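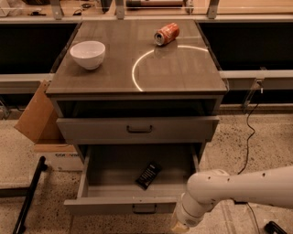
Ruwan Bepari says the charter fight was never about the charter. It was about who gets to write the ballot question, and the rest of us in Gallusar were arguing over the wrong page. Keep that in mind through this chapter. He may be overstating it. Plenty of people in town think so.

Chapter 5
Who Writes the Question?

Words to know: ballot question, charter, initiative, referral, ballot title, fiscal note, sunset clause

Before you read
Get a sample ballot from any town election. Old one is fine. Read one question out loud, once, at normal speed. Now say what a yes vote does. If you can't, write down the word where you got lost. Keep the paper, we use it again in section 3.

The Gallusar case
Gallusar has had a town charter since 1909. For most of that time council seats were at large, meaning every voter picked every member. Then came the proposal for districts. Simple idea: cut the town up, one seat per piece. Two groups wanted it and they did not want the same thing.

First group, led by Sandamali Jayawardena, went the initiative route. Petition, signatures, clerk checks them, question goes on the ballot the way the petitioners wrote it. Their version had 5 districts and left the mayor elected town-wide.

The council went the other way, by referral. No signatures needed. Council votes to send its own question to the voters. Their version had districts too, but the mayor would be picked by the council from its own members. That part was in the second paragraph of the text. It was not in the title.

So, October, two questions on one ballot. Both said "districts" in the title. Renato Ledesma, writing to the Cikano Weekly, called them twins with different parents. Letters went back and forth for weeks. A good many of the letter writers had plainly read one and not the other.

What the title does
Most voters read the title. Some read the summary. Few read the full text, and the full text is what becomes law. Remeber this order because it comes back in every section:

Title. Short, often limited by law to a set number of words.
Summary. Usually written by the town attorney or clerk.
Fiscal note. What it will cost, if anybody has worked it out.
Full text. The actual law.

In Gallusar the town attorney wrote both titles. Afroza Kanagaratnam challenged the council one in court, on the ground that leaving out the mayor was misleading. The judge let it stand. Titles don't have to mention everything, the ruling said, only the main purpose. Was the mayor part of the main purpose? Good place to stop and argue.

What if both pass?
Happens. Many places have a rule that the question with more yes votes wins where the two conflict. Gallusar's charter had no such rule. Both sides knew it, and neither brought it up at the forum in the Nitulard School gym until a man in the back row asked. Long pause. The town attorney said she would look into it. We get to her answer in section 4, along with the vote totals.

In this chapter
Section 1: Initiative and referral, side by side
Section 2: Signatures, deadlines, and who checks
Section 3: Reading a ballot question all the way thru
Section 4: Conflicting measures
Section 5: Amending a measure after it passes, and sunset clauses

Start a page in your notebook headed "Who wrote it?" Every measure in this chapter gets a line: name, who wrote it, how it got on the ballot. Gallusar takes the first two lines. Fill those in before you go on to section 1.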